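Grorenura 研究ギャラリー
カトラリー仕分けの手先データ収集

掲載:2019年10月18日
文・構成:Mogens Ketilsson(Jarnbridge 操作学習グループ)

このページでは、手持ちグリッパーを使った作業データ収集プロジェクト「Grorenura」の記録を掲載します。扱う課題は、ばらばらに積まれたスプーン、フォーク、箸を一本ずつ取り上げ、細長いトレーに移す作業です。人がグリッパーを手に持って作業し、その手先のカメラ映像と開閉量から、ロボットアーム用の把持方策を学習させます。

方法の概要

収集にはロボット本体を使いません。作業者は左右の手に一台ずつグリッパーを持ち、普段の食卓やテーブルの前に立ちます。カメラはグリッパー側に固定してあるため、画面内での爪の位置はどの家庭でもほぼ変わりません。変わるのは背景、光、卓面、食器です。学習にはこの変化が必要なので、収集場所の片付けや照明の統一は行わない方針としました。

1回の試行は、カトラリーの山に手先を近づけるところから始め、最後の一本をトレーに置いて手を引いたところで終わります。取る順番は指定していません。上に載っているものから取る人が多いものの、端に出た柄を先に引き抜く人もいます。どちらも有効な試行として残しました。

収集は7月に始め、31か所の住宅で200試行を記録しました。各試行の映像には、把持の開始と終了の時刻を手作業で付けています。時刻の付与には Clirkska を使いました。もともと組立作業の解析用に作った社内ツールですが、映像と開閉量を同じ時間軸で見られるため、そのまま流用しています。

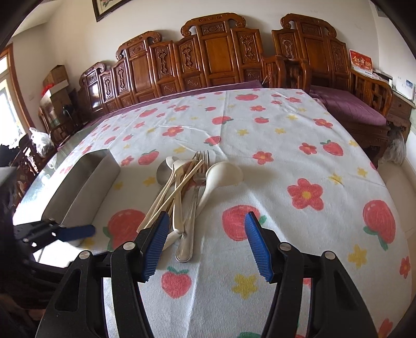 苺と花の柄のテーブルクロスでの収集。開いた爪の先に、重なったカトラリーと空のトレー。左端にもう一台のグリッパー。

柄物の卓面は、方策の評価で差が出やすい条件です。無地の卓面だけで学習したモデルでは、布に印刷された模様を物体の一部とみなし、何もない位置で爪を閉じる失敗が見られました。柄物を含む全データで学習し直すと、この種の失敗は減りました。一方、布のしわに沿って爪が滑る失敗は残っています。これは見え方よりも接触の問題で、映像だけから学習させる現在の構成では改善しにくいと考えています。

材質の違いについて

金属、木、淡い色のスプーン類が一つの山に混ざる場合、把持の難しさは材質よりも重なり方に左右されました。特に、上に斜めに渡った箸は、先に取らないと下の柄と一緒に持ち上がります。人の試行では、箸を軽く押して向きを変えてからつかむ動作がよく出てきます。学習後の方策にも似た動きが現れましたが、押す量が大きく、山を崩すことがあります。

伏せた状態の大きなお玉も扱いにくい対象です。丸い部分をつかもうとすると爪の間から逃げるため、柄の中ほどを狙う必要があります。柄の上に別の一本が載っていると、この位置が隠れます。お玉を最後に回す試行を優先して学習に使う案も試しましたが、ほかの食器の成績が下がったので採用しませんでした。

両手の使い分け

右手で取り、左手でトレーの縁を押さえる分担が基本です。途中で左右を入れ替えた試行もあり、記録ではその時点に印を付けています。現在の方策は、左右の動作を一つのモデルからまとめて出力します。左右別々のモデルも比較しましたが、トレーの近くで二つの手先がぶつかる例が増えました。

評価

実機での評価は Siriwan と呼んでいる双腕の試験台で行いました。食器の組み合わせは8種類で、それぞれ5回ずつ初期配置を変えています。成否の判定は、すべてのカトラリーがトレーの内側に収まっているかどうかだけで行い、向きが揃っているかは問いません。トレーの縁に柄が掛かって残ったものは失敗に数えました。

失敗例で最も多かったのは、二本を同時につかんだまま運び、途中で片方を落とすものです。次に、トレーに置く高さの誤りが続きます。細長いトレーは置ける幅が狭く、柄が斜めのまま下りると側面に当たります。

今後の予定

次の収集では、ガラスの卓面と、窓からの光が強く入る部屋を増やします。反射や白飛びのある映像では爪先の位置推定が不安定になるため、試行を除外せず、推定の信頼度を付けて残す予定です。手順書の改訂版では、グリッパーの持ち方と、試行を途中でやめた場合の記録方法を追加します。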